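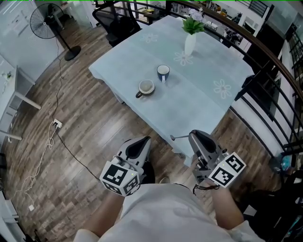 Bought the Zornum hand grippers for our uni robotics club in March, have now used them enough to have opinions, so here goes. Short version: good kit, annoying straps, software written by someone who hates Mondays. We're a student club, mostly second years, and the project is teaching a two-arm setup to do table stuff. Mugs, cutlery, clearing up after itself one day. You hold a gripper in each hand, do the job yourself, and the recording is what the arms learn from later. Mugs have been the bulk of it. The brown one and the dark blue one on the flowery tablecloth have been picked up more times than any mug I own at home, and they're a fair test of the finger pads because a handle is fiddly and a round side is worse.

Paid 457 for the pair plus postage. You can get a single for 299, don't see why you would unless you break one. We did think about going straight to a teleop rig but the cheapest one anybody would sell us was 4000 and our grant was not that. Not even close to that.

What's in the box

Two grippers, two marker cubes, spare pads, straps, charging lead, a card with a web address on it. That's the manual. The web page is fine once you find the bit you need, but it's one long page and the search doesn't search.

Cubes come separate and you fit them yourself. Took us ages the first time. Darmawan Nasution (club president, owns the only decent screwdriver set) had one on back to front and we didn't notice till the tracking came up with the left hand upside down. Put a dot of nail polish on the side that faces you. Problem gone.

In the hand

Grey body, feels solid. Black curved pads, and the curve is the good part, it sort of hugs a mug instead of pinching at it. We had the flat pads off a mate's Clomex set for a week to compare and the flat ones slipped on anything round. These don't, or not much. Shiny glaze still gives you a bit of a slide if you go in too high.

Squeeze is a bit stiff. Fine for ten minutes. After an hour my forearm knew all about it. Smaller hands will struggle more, one of our first years does twenty minutes then swaps out and that's sensible anyway. You get sloppy when you're tired and then you've recorded sloppy.

Weight is the other thing. 900 grams for the two with everything on. Doesn't sound like much. Hold your arms out over a table on a Sunday arvo and tell me again.

The straps. Ugh. They dangle. If you don't tuck them in they hang down under the cube and drag across whatever you're working over, and I have personally knocked over a teaspoon jar with one. Velcro cable tie fixes it but come on.

Markers and tracking

Black and white square patterns on the cube faces, standard sort of thing, and they track well in decent light. Near a window in late afternoon, less well. We lost nearly a whole session to glare before anyone thought to look at the footage. Check your footage early. I know everyone says that.

Keep the faces clean too. Fingerprints are OK, tomato sauce is not. The white shows everything and I wouldn't go scrubbing the print with anything rough. Damp cloth, done.

Crossing your hands is where it falls over. One cube goes behind the other and the track jumps, sometimes just for a blink, sometimes it never comes back and the take is binned. So we plan it. Left hand takes the left mug, right hand takes the right mug, and if something has to go across you put it down in the middle and pick it up with the other hand. Feels silly to start with. You get used to it, and the arms copy it which looks very polite.

There's a little green light on the cube. Love the light. Small enough not to bother you but you can catch it out the corner of your eye while you're working. Only gripe is you have to keep the thing angled right to see it, one each side would've been better.

Software

Right. So. The Zornum recorder does work. It's slow to start and it asks you to confirm the left and right grippers every single time, even if you never turned them off. File names are a string of numbers with no way to add your own. We ended up with a paper notebook next to the laptop, "take after lunch, blue mug first", that kind of thing, and somebody spends an evening matching them up. That somebody is me.

Export is good though, credit where it's due. Plain files, sensible folders, opened in our own scripts without a fight. We tried piping it through Sqalli first, which is what the club used last year, and it choked on the timestamps. Ended up writing our own loader in an afternoon. If you've got one person who can do a bit of Python you'll be fine, if you haven't, hmm, maybe talk to them before you buy.

It crashed on us a handful of times. Always at the end of a long take, never lost the whole thing but lost the last few seconds, and the last few seconds is usually the mug going down. Keep takes short. Ours are under a minute now and it hasn't happened since.

Battery

Gets us through an evening. Haven't timed it. Charging is slow and there's one lead for two grippers, so you're either swapping over at bedtime or you've bought a second lead. Buy a second lead.

Does the data actually train anything

Bit early but yes. Arms can do the pick up and move on the brown mug pretty reliably in our lab. The blue one they still fumble. Darmawan reckons it's the tracking on that side, I reckon we just recorded that one later in the day when we were all knackered. Going to redo them fresh and see. Either way I'm not blaming the grippers for it.

One tip, mix up your tables. We did all our early stuff on one plain bench and the policy got completely thrown by a tablecloth. Patterned cloth, a vase of flowers toward the back, mugs not lined up neatly, all of that helped once we started doing it. Costs nothing. Raid your nan's linen cupboard.

Versus the others

Only had a proper go of two. The Clomex pair I mentioned, lighter and nicer to squeeze, flat pads, no light, pads not swappable that we could work out. The Ernero one I used for half a day at another club's open night and honestly prefered the handle, it's fatter and the trigger is softer. But they'd been waiting weeks for a spare part and had one gripper held together with tape. Zornum sent us a replacement pad in four days without any argument. For a club where stuff gets dropped that counts for a lot.

Good bits
Curved pads, best thing about it
Light on the cube
Exports clean
Spares turn up

Bad bits
Straps
Stiff squeeze, tiring
Confirm left, confirm right, every time
One charging lead, why

Would I buy again. Yes, if it was for a club or a student project and you've got somebody patient doing the files. If it's just you on your own in the spare room maybe borrow a pair first, see how your wrists go. And if you're under sixteen or have small hands try the squeeze before you hand over any money, cos there's no adjusting it that I've found.

Four out of five. Would be four and a half with diferent straps. Will update when we've redone the blue mug takes and had a crack at forks.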